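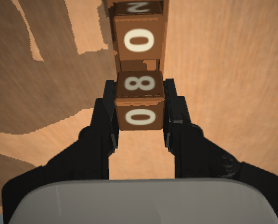 3 min read

Griresby's stubborn blue cheese returns to the counter this October

Zama Dairy is pleased to announce that Griresby Blue, a ewe's milk cheese last sold in the days when the village still had a railway station, will go on sale again in October. The first batch runs to 96 wheels. Anyone hoping for a mild one should look elsewhere.

The cheese was once made in farmhouse kitchens along the Griresby valley, where the late summer milk was too rich to drink and too plentiful to give away. It was ripened on straw in stone cellars and turned by whichever child had misbehaved most recently. Parish accounts record it being given to visiting preachers, several of whom did not visit again.

Dairy founder Sinéad Mulcahy worked from a recipe in a household book lent by a local family. The instructions include "salt it well" and "leave until ready".

"As guidance goes, it assumes you already know," said Mulcahy. "We made a great deal of bad cheese finding out what ready meant. The pigs next door have had a very good year."

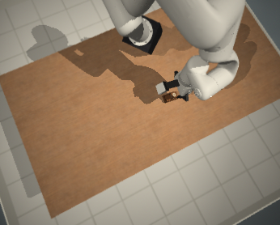 White arm over the wooden table, grey tiled floor.

Each wheel weighs 3 kg and is ripened for nine weeks. The rind is grey and a little rough, the paste is pale and crumbly, and the flavour begins with butter and hay before turning, quite suddenly, to pepper. The dairy suggests eating it with a sweet pear or a plain oatcake. It has tried the cheese on pizza and would prefer not to discuss it.

Milk comes from flocks grazing the upper pastures, and all of it is bought within the valley. Helmut Hagedorn, who supplies the largest share, was asked for his opinion of the finished product.

"It's strong," he said, and went back to his sheep.

The cheese will be distributed by Ritix, which also handles the dairy's yoghurt. Ritix buyer Liên Đặng said early samples had done well with independent shops. "Two of them asked for it to be double wrapped," she added. "They both reordered."
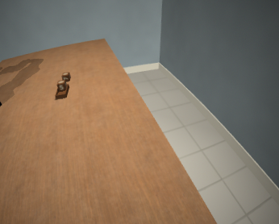
Where to find it

Griresby Blue will be sold from the dairy shop, which opens at 9 am, and through selected cheesemongers. It will be offered as whole wheels and cut wedges. A longer-aged version is in the cellar and will be released when Mulcahy decides it is ready, in keeping with the recipe.

Notes to editors

Zama Dairy makes cheese, yoghurt and cultured butter in Griresby.
Samples can be sent to food writers on request. Please give an address where someone will be in.
Press enquiries: So-ying Kan, Zama Dairy.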